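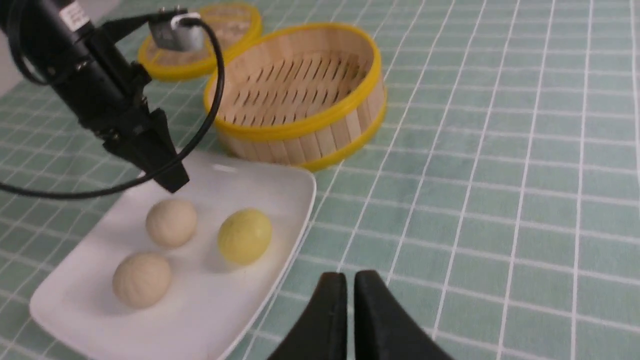

Tundent Steamer Table

Version 2, released 2024-12-17
Prepared by Curden

Summary

Tundent Steamer Table is a set of 2,998 color stills of a small dim sum setting: bamboo steamer pieces, a white plate, buns and a table covering. It was put together for work on tableware recognition and on telling containers from lids. Each still has one text record.

Contents

stills/ color images, one folder per sitting
records/ one plain text file per still
lists/ train and held-out lists
CHANGES

There are 111 sittings. The held-out list has 644 stills and shares no sitting with the train list.

Object terms

steamer_basket: round, slatted side wall, open top. Use this term when the wall can be seen.
steamer_disc: shallow round piece. Covers both lids and shallow trays, which annotators could not separate reliably in version 1.
plate: any flat dish. Shape goes in the shape field (round, oval, rectangular).
bun: one record line per bun, including buns partly hidden by another object.
cloth: table covering of any material. Pattern goes in the pattern field.

Rim color is recorded only for steamer pieces. Yellow bands are entered as "yellow", with no separate value for shade.

Table covering

The cloth is not stretched or clamped. Its printed lines should not be used as a ruler or for calibration.
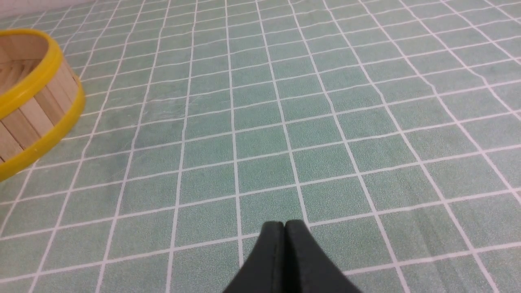 Fig. 2. Green cloth with white grid lines, slightly wrinkled; round slatted container at left.

Known issues

Containers at the image border are labeled from the visible part only. A steamer_basket with its rim out of view has an empty rim field.
Where a basket overlaps a plate, the plate outline stops at the basket edge.
Sittings from July use the old term "tray" in around 2 percent of records. A mapping is in CHANGES.

Terms of use

Free for research and teaching. Redistribution of altered records requires a new version name. Label review was done by El Fassi; files are hosted by Estine.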